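Heseo Countertop Collection Station
Product line: Fanau Kelemen Series

The Heseo station is a complete setup for recording demonstrations of household manipulation tasks. It is supplied to laboratories and training sites that require consistent overhead views of a single robot arm at a kitchen counter.
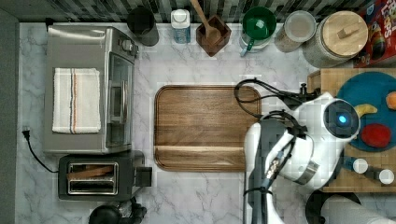 Overhead views, Heseo station, kitchen counter layout 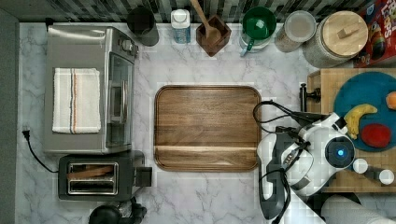
Each station records arm position and overhead video on a shared clock - no separate alignment step is required. An operator can complete about 20 demonstrations per hour. Recordings are reviewed before release, and incomplete attempts are labeled and kept in a separate folder.

Storage per station: 768 GB
Stations per control desk: up to 4
Demonstrations in starter set: 1220

Installation and operator training are provided from the Gadport office. Orders placed before the end of March include both services.

Contact: Nazar Zhuravel, Equipment Sales, Gadport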